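Late licence and door check, with comments
Prarley Rooms, ground floor bar and upstairs hall
Checked by: Ilari Keskinen
Time on site: Saturday, 21.40 to 01.15

1. Licence summary on display at main entrance
Pass. Hung behind the coat rail and hard to read once coats are on it. Move to the left of the door.

2. Capacity figures posted and known to door staff
Part pass. Bar 163, hall 200. Both door staff gave the bar figure correctly. One gave the hall figure as 332, which was the limit before the rear stair was closed to the public. Old notice still up on the landing — remove.

3. Clicker counts logged every half hour
Fail. No entry between 22.30 and 23.30, when the hall show ended and people came down to the bar. Highest logged count in the bar was 61, taken at 22.00.

4. Proof of age asked for at the door
Pass. Challenge policy applied to all groups watched. Wristbands issued after the check.

5. Proof of age asked for at the bar
Part pass. Staff relied on the wristband alone. A wristband shows that a check was made at the door and does not replace one at the point of sale. Retrain before the next hall booking.

6. Refusals book
Fail. Last entry is from June. Door staff reported more than one refusal during this visit, none written down. The Clulo tablet app may be used in place of the paper book, but one or the other must be kept.

7. Fire exits clear and unlocked
Pass on the second look. At 21.50 two Zestance kegs stood in front of the yard exit. Moved when raised with the duty manager.

8. Emergency lighting
Pass. Hall, landing and both toilets tested.

9. Drinks leaving the premises
Pass. Plastic only after 23.00, bin at the door in use.

10. Last orders and clearing
Part pass. Bar closed on time. The hall was cleared by 00.50, the smoking yard not until 01.10. Yard should be empty by 01.00 under the present conditions.

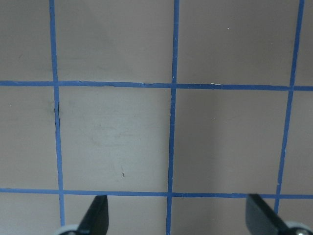 11. Incident log
Pass. Two entries, both timed and signed. The second should also give the name of the door supervisor.

Items 3, 5 and 6 to be put right before the Riihimäki party booking. Item 2 can be closed by sending a photo of the landing with the old notice gone.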